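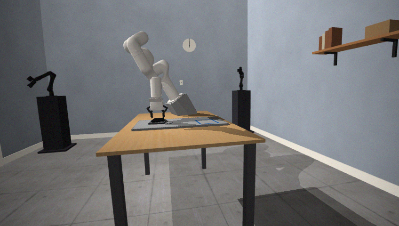
Kaltach place-fault set is a collection of 548 simulated runs in which a pushed or carried part was scored as placed when it was short of its target. The scoring fault was found in October, after the set had already been used to train two policies. Each run uses one black part on a long gray board and one target, the blue outline marked on the board. A run should pass only when the part lies inside the outline. The Forsberg checker tested the center of the part and ignored its rotation, so a part lying across the line could pass.

Contents: joint positions, gripper commands, part pose, the old score and the corrected score. Runs stop after 1000 steps. The old score is kept so that earlier results can be compared. Do not train on it.

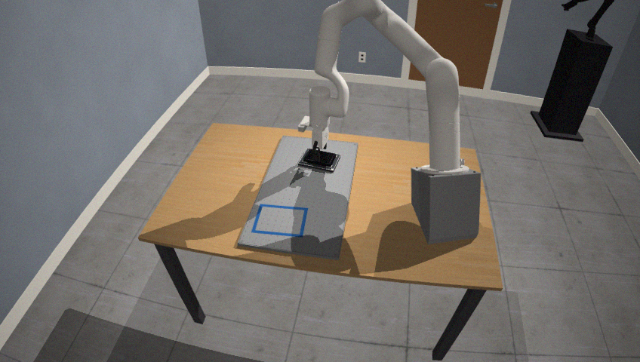
Valter Haugen wrote that the corrected score still misses one case: a part that is inside the line on the last step but has not been let go. He asked for the gripper state to be checked as well. This is open. Until it is fixed, filter on the gripper command before using any run marked as a pass.

Known gaps: contact forces were not saved. Lighting changes between runs and is not logged.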